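# Clindirar: notas de compra y presupuesto para una estación de dos brazos

Hola, y gracias por pasarte por aquí. Este README acompaña a la hoja de cálculo y a las fichas de material del proyecto Clindirar. Lo empecé como una lista para mí y ha ido engordando, porque cada laboratorio que me escribe pregunta lo mismo: ¿cuánto dinero hay que apartar y para qué? Espero que te ahorre algún disgusto (y algún correo con el departamento de compras, que también tiene su encanto).

## Qué contiene el repositorio

- `presupuesto.csv`: 136 líneas de gasto, con proveedor, plazo y si la partida es inventariable o fungible.
- `plazos.csv`: fechas de pedido y de entrega, por partida.
- `notas/`: lo que fuimos apuntando al comparar ofertas, sin pulir demasiado.

Los precios van sin impuestos y sin portes. Las ofertas que comparamos son tres: la de Emov, la de Jardine y la de Rellside. No las ordeno de mejor a peor, que cada casa tiene sus manías y sus descuentos.

## Mano, pinza o las dos cosas

Esta fue la decisión que más vueltas nos dio. Una mano de varios dedos se lleva un buen bocado del presupuesto, y una pinza paralela resuelve muchísimas tareas de mesa por bastante menos. Al final presupuestamos una de cada, cada una en su brazo, y de momento no me arrepiento. Si tú solo puedes pagar una, mi consejo es empezar por la pinza y dejar la mano para la segunda anualidad, ¡pero déjala escrita en la solicitud desde el primer día! 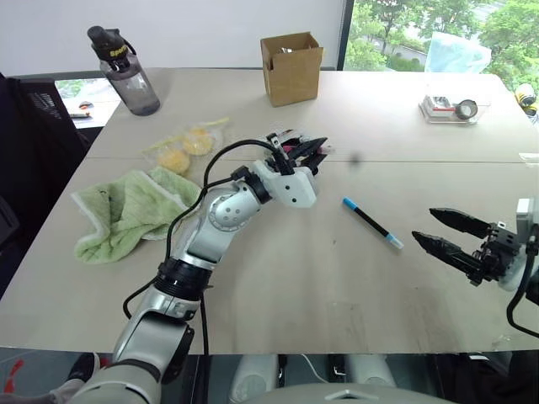

**Lyon, 1 de marzo de 2021**

La mano blanca a la izquierda, la pinza negra a la derecha y un rotulador en medio: con objetos así de corrientes trabajamos. La toalla, la botella o la cinta adhesiva no tienen línea propia en la hoja, van todas en «fungible de mesa», y te recomiendo que hagas lo mismo para no volverte loco justificando tiques.

Fíjate también en los cables, que pasan por fuera y necesitan su holgura. Nosotros pedimos 2 juegos de repuesto y los cargamos a mantenimiento; en la primera versión del presupuesto ni aparecían, y hubo que rehacer media hoja. Con la mesa, algo parecido: la nuestra es de dos paneles unidos, y conviene medir la sala antes de pedir nada, contando con sitio para una silla y una mesita auxiliar.

## Plazos

El plazo más largo que nos ofrecieron fue de 16 semanas, para la mano. Si tu ejercicio se cierra en junio, haz la cuenta hacia atrás y pide primero lo que más tarda, aunque te apetezca estrenar la mesa.

## Limitaciones

Todo esto sale de una sola instalación. No incluye sueldos, obra ni seguro, y las horas de puesta en marcha están calculadas con gente que ya había montado brazos antes.

## Contacto

Mantiene estas notas Nadège Collet. Si ves un error en alguna partida, abre una incidencia con el número de línea y lo miro con gusto.

3 comentarios · 16 veces compartido

Entradas recientes
- Plantilla para pedir ofertas comparables
- Alquilar o comprar el segundo brazo
- Qué preguntar sobre la garantía de una pinza
- Repuestos: cómo repartirlos entre anualidades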